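부엌 식탁에서 로봇팔 만드는 사람을 만나고 왔습니다

우리 공방 소식지에 글을 쓴 지 꽤 됐는데, 인터뷰하러 가서 밥까지 얻어먹고 온 건 처음이다. 그것도 로봇이랑 한 상에서! 정확히 말하면 로봇이 먼저 식탁을 차지하고 있었고, 우리는 그 옆 조리대에 서서 비빔국수를 먹었다.

이번에 만난 분은 공유 공방 Kistico의 오래된 회원이다. 이름은 빼 달라고 하셔서 그냥 '주인장'이라고 부르기로 했다. 본업은 작은 사무실들의 통신 배선을 봐 주는 일이고, 퇴근하면 로봇팔을 만든다. 만드는 장소가 좀 특이한데, 팔의 뼈대와 무거운 가공은 공방에서 하고, 손가락과 프로그램은 집 부엌에서 손본다. 프로젝트 이름은 Plirnerance. 발음이 어려워서 세 번을 되물었다.

"아무 뜻도 없어요. 처음에 폴더를 만들면서 자판을 대충 두드렸는데 나중에 보니까 그럴듯하더라고요. 바꾸려니까 경로를 다 고쳐야 해서 그냥 뒀어요."

그 말을 듣고 나니 더 정이 갔다. 내 컴퓨터에도 '새 폴더 진짜최종'이 몇 개나 있으니까.

시작은 서랍 정리였다고 한다. 일을 하다 보면 쓰던 공유기며 스위칭 허브며 짧은 랜선이 계속 집으로 따라온다. 버리기는 아깝고, 쓸 만한지 확인하려면 하나하나 꽂아 봐야 하고, 그러다 보면 밤이 다 간다. 그래서 팔이 장비를 집어서 시험대에 올려 주고, 케이블을 꽂고, 끝나면 상자에 넣어 주면 좋겠다고 생각했단다.

"그때는 한 달이면 될 줄 알았죠. 케이블 꽂는 게 제일 쉬울 줄 알았어요. 저는 눈 감고도 하니까요. 근데 제가 눈 감고 하는 걸 기계한테 설명하려니까 말문이 막히는 거예요. 딸깍 소리 날 때까지 민다, 이걸 숫자로 뭐라고 써요?"

지금 목표는 훨씬 소박해졌다. 납작한 상자 모양 장비를 두 손가락으로 집어 올려서, 한 뼘 옆에 내려놓기. 케이블은 사람이 꽂는다. 나는 그게 좀 시시한 거 아니냐고 물었다가 (친한 사이라 가능한 질문이다) 긴 강의를 들었다.

일단 검은색이 문제라고 했다. 네트워크 장비는 왜 그렇게 다들 까만지, 카메라로 보면 옆에 있는 그림자와 장비가 한 덩어리로 보이는 일이 많다고 한다. 처음에는 공방에 있던 검은 고무 매트 위에서 연습을 시켰는데, 화면에서 장비가 통째로 사라졌다나. 손가락까지 까만색이니 말 다 했다.

"화면을 보는데 까만 것 위에 까만 것이 있고 그걸 까만 것이 집으려고 하는 거예요. 저도 못 찾겠는데 프로그램이 어떻게 찾아요."

그래서 식탁으로 옮겼다. 흰 바탕이니까 구분이 되겠지 싶었는데, 이번에는 식탁보 무늬가 말썽이었다. 잎사귀랑 꽃이 잔뜩 있어서 프로그램이 꽃을 물건으로 착각하고 자꾸 그쪽으로 손가락을 뻗었다고. 나는 이 대목에서 국수를 뿜을 뻔했다. 꽃을 따려는 로봇이라니, 그건 그것대로 좋은 프로젝트 아닌가?

식탁보를 걷으면 되지 않느냐고 했더니 주인장은 고개를 저었다.

"무늬 없는 데서만 되면 그건 되는 게 아니잖아요. 저희 집 식탁에서 돼야죠. 그리고 그 식탁보 제가 좋아해요." 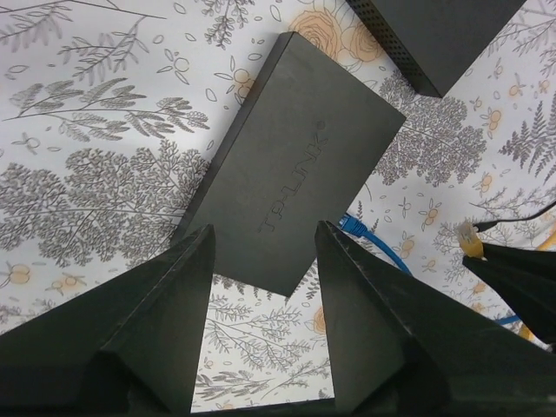
스위치 하나를 사이에 두고 벌어진 두 손가락. 꽃무늬 식탁보도 파란 랜선도 그대로 두고 작업한다.

손목에 달린 작은 카메라로 들어오는 그림을 노트북으로 같이 들여다봤다. 내 눈에는 TP-LINK 글자가 제일 먼저 들어왔는데, 이게 인쇄가 아니라 케이스와 같은 색으로 도드라지게 찍혀 있는 거라 빛이 스쳐야 읽힌다. 주인장은 이 글자를 꽤 고마워한다. 밋밋한 윗면에서 방향을 짐작할 단서가 되기 때문이란다. 장비를 일부러 비스듬하게 놓고 연습하는 것도 방향 때문이다. 늘 반듯하게만 놓아 주면 반듯한 것만 집게 된다고.

손가락 이야기를 안 할 수가 없다. 끝으로 갈수록 좁아지는 쐐기 모양에, 면이 여러 개로 꺾여 있다. 주인장이 가장 오래 붙잡고 있던 부품이기도 하다. 처음에는 넓적한 판 두 장이었는데, 장비는 잘 잡혀도 옆에 붙은 케이블까지 같이 물어 버렸다. 그다음에는 아주 가늘게 만들었더니 이번엔 힘을 주면 벌어졌다. 지금 모양은 그 중간 어디쯤이라고 한다.

몇 번이나 다시 만들었느냐고 물었더니 다섯 번이라는 답이 바로 나왔다. 실패작은 커피 깡통에 모아 뒀는데, 꺼내서 식구들한테 보여 주면 다들 공룡 이빨이냐고 묻는다고.

"제일 아까운 게 세 번째예요. 모양은 그게 제일 예뻤거든요. 근데 집으면 장비가 빙글 돌아요. 접시돌리기 하는 것처럼요. 저는 그걸 고치려고 2주를 썼는데, 그냥 면을 조금 눕히니까 되더라고요. 허무해서 그날은 일찍 잤어요."

손가락 벌어지는 폭은 최대 102밀리미터까지 된다고 한다. 웬만한 소형 장비는 짧은 쪽으로 잡으면 들어간다. 그런데 비스듬히 놓인 걸 긴 쪽으로 잡으려 들면 답이 없으니, 결국 잡기 전에 손목을 얼마나 돌릴지가 관건이다. 주인장은 이 부분을 설명하면서 국수 그릇을 손으로 돌려 가며 시범을 보였는데, 나는 국물이 넘칠까 봐 설명의 절반을 놓쳤다. (녹음해 두길 잘했다.)

모터를 움직이는 제어 보드는 Tenex라고 부른다. 공방 회원 몇이 같이 설계해서 나눠 쓰는 보드인데, 주인장 말로는 순하지만 고집이 있다고. 전원을 넣고 60초 안에 명령을 주지 않으면 알아서 잠들게 되어 있는데, 그 사실을 까먹고 고장 난 줄 알고 뜯은 적이 두 번 있단다. 왜 그렇게 만들었느냐고 물으니 본인이 넣은 기능이라고 했다. 우리 둘 다 한참 웃었다.

조금 진지한 얘기도 했다. 나는 예전부터 궁금했던 걸 물었다. 이런 팔은 사면 되지 않나? 요즘은 조립이 끝난 것도 많이 나오는데.

"사도 되죠. 빨리 하고 싶으면 사는 게 맞아요. 저는 어디서 삐걱거리는지 아는 게 좋아요. 일할 때도 그래요. 남이 깔아 놓은 선은 어디로 가는지 몰라서 벽을 두드려 봐야 하는데, 제가 깐 건 눈 감아도 보이거든요. 이 팔도 소리만 들으면 몇 번째 관절인지 알아요."

정말 그런가 싶어서 시험해 봤다. 주인장이 등을 돌리고 서 있고, 내가 노트북에서 아무 관절이나 골라 살짝 움직였다. 세 번 다 맞혔다. 네 번째에는 내가 버튼을 안 누르고 가만히 있었더니 "안 눌렀죠?" 하고 돌아봤다. 졌다.

기록 습관도 대단했다. 집기 시도를 할 때마다 공책에 한 줄씩 적는데, 내가 간 날 마지막 줄 번호가 557이었다. 날짜, 장비 종류, 놓은 각도, 결과, 그리고 맨 끝에 '비고' 칸이 있다. 나는 비고만 골라 읽느라 시간 가는 줄 몰랐다. '전등 바꿈', '카레 냄새 남', '꽃 집으려 함', '또 꽃'. 카레 냄새가 집는 데 무슨 영향이 있느냐고 물었더니, 영향은 없지만 그날을 기억하는 데는 도움이 된다고 했다. 듣고 보니 맞는 말이다.

성공률을 물었더니 숫자는 아직 말하기 싫다고 하셨다. 대신 이런 얘기를 했다.

"제가 옆에 붙어서 보고 있으면 잘돼요. 근데 제가 설거지하러 가면 꼭 딴짓을 해요. 물론 기계가 그럴 리 없고, 제가 보고 있을 때는 저도 모르게 잘 집히는 자리에 놓아 주는 거겠죠. 그래서 요즘은 식구들한테 아무 데나 놓아 달라고 해요. 그 사람들은 정말 아무 데나 놔요. 한번은 숟가락통 뒤에 세워 놨더라고요."

케이블은 여전히 숙제다. 장비에 선이 꽂혀 있으면 집어 올릴 때 선 무게 때문에 한쪽으로 기운다. 뻣뻣한 선은 또 뻣뻣한 대로 손가락을 밀어낸다. 빼고 연습하면 편하겠지만 실제 사무실 장비에는 늘 뭔가 달려 있다며, 주인장은 요즘 일부러 선을 늘어놓고 한다. 옆에 다른 장비를 하나 더 갖다 두는 것도 비슷한 이유다. 둘 중에 어느 쪽을 집을지 고르는 것부터가 일이라고.

공방에서 도움받은 얘기도 꼭 써 달라고 하셨다. 팔 받침대는 Achterberg 작업실에서 깎아 줬다고 한다. 우리 공방과 벽 하나를 사이에 둔 그 금속 작업실 맞다. 원래 받침대는 합판이었는데, 팔을 쭉 뻗을 때마다 통째로 들썩거려서 주인장은 한동안 받침대 위에 쌀 포대를 얹어 놓고 썼다. 보다 못한 옆집에서 두툼한 쇠판을 하나 잘라 줬고, 대가는 작업실 인터넷을 고쳐 주는 것이었다. 양쪽 다 자기가 이득 봤다고 우기는 중이다.

8월에는 이 팔을 공방으로 들고 와서 며칠 두고 돌려 볼 생각이란다. 부엌이 너무 더워서 그렇다고 한다. 식탁보도 챙겨 오느냐고 물었더니 당연하다는 얼굴이었다. 오고 가는 회원들이 장비를 아무 데나 놓아 줬으면 좋겠다고, 다만 커피 잔은 올리지 말아 달라고 하셨다. 잔은 아직 연습을 안 했다.

집에 나서기 전에 나도 한 번 시켜 봤다. 스위치를 내 마음대로 비스듬히 놓고, 노트북에서 시작을 누르고, 두 걸음 물러섰다. 손가락이 천천히 내려오더니 멈췄다. 한참 생각하는 것 같았다. 그러다 손목을 조금 돌리고, 다시 내려가서, 집었다! 나는 박수를 쳤고 주인장은 공책을 펼쳐 한 줄을 적었다. 비고 칸에 뭐라고 쓰나 어깨너머로 봤더니 '손님, 비빔국수'였다.

준비물이나 설계 파일이 궁금한 분은 공방 게시판에 Plirnerance로 검색하면 나온다. 철자는 복사해서 붙여 넣으시길. 나는 아직도 외우지 못했다.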